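Cardboard collection changes from April

The cardboard round in Prarnton moves to a fortnightly pattern from April. Plelley stays on its present dates until the new lorry has been tried on the hill, and residents there will get a separate card through the door.

Boxes should be out by 7 am. They need to be flattened and tied, or stood inside one another so they don't blow down the road. Anything left beside the bin unflattened will be taken only if there is room on the lorry, and last winter there often wasn't. 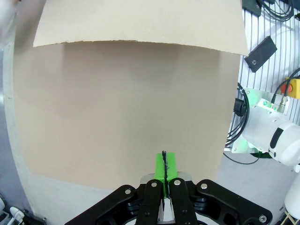 Tape and paper labels can stay on. The mill at Huditz takes them out when the board is pulped. Plastic wrap, foam corners and padded envelopes are a different matter and go in the general bin, or in the film bank behind the library. Greasy pizza boxes still can't be taken - tear off the clean lid and send that.

The round brought in 3761 sacks and bundles last year. Roughly 300 were turned back at the depot, mostly for food waste or because they had been left out in the rain. Wet board is heavy and the mill pays less for it, so if the forecast is bad please hold yours over to the next date.

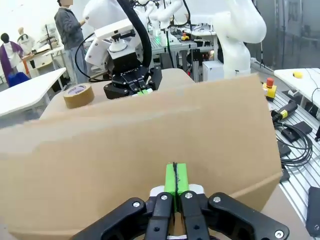

Larger loads from house moves can be taken straight to the Yurchenko yard, which is open until 4 pm. Drive in by the lower gate and ask at the hut. There is no charge for households. Small shops may use the yard too but need a permit, now 80 pounds a year. Forms are at the library desk.

Sound boxes are worth keeping back. The swap shelf in the library porch was cleared twice over the winter, and medium sizes go first. Please leave them folded, with nothing inside.
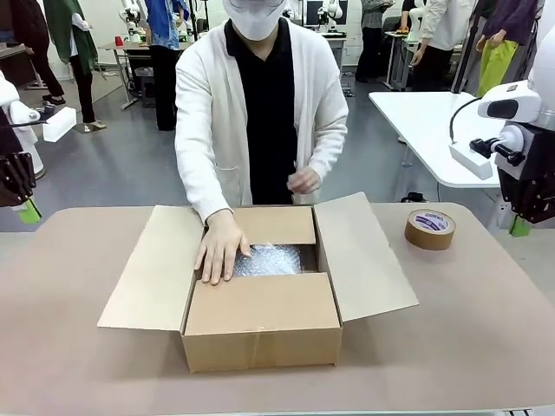
Larysa Hordiienko writes that the fortnightly dates will be hard on the flats in Mill Row, where the bin store is already full by the end of each week. She asks whether a second cage could go by the bike racks. We have passed this on to the depot and will print the answer when it comes.

4 comments
Shared 11 times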